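Soft-pack wipes and tissues

Soft packs are the small, flexible plastic packets in which tissues and wipes are sold, and for such humble objects they are wonderfully varied! A pack may be clear, milky or printed from edge to edge, with flowers being a long-running favorite. Most lie flat, stack reasonably well and slip into a coat pocket or a desk drawer.

The packet found its natural home on the shared table, next to the cups and the odd charging cable. Seraina Brunner, whose household survey Jundholm covered 30 homes, found that people kept packets within arm's reach of where they ate far more often than in the bathroom.

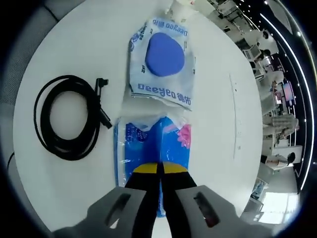

How should an opened packet of wet wipes be stored?
Press the flap down firmly along its whole length and lay the packet flat, label side down, away from sunlight and radiators. The moisture then settles toward the opening, so the top wipe stays damp.

Dry tissues are much more forgiving, and an open packet keeps for months. The thing to watch is crushing, which makes the sheets come out in clumps (a shallow tray works beautifully).

Collectors enjoy the printed wrappers too. Loredana Zuccaro's collection, begun with 2 packets from a train station kiosk, now holds 1191 wrappers, all pressed flat and sorted by main color. Blue fills the most albums.

See also: Facial tissue; Paper napkin; Wet wipe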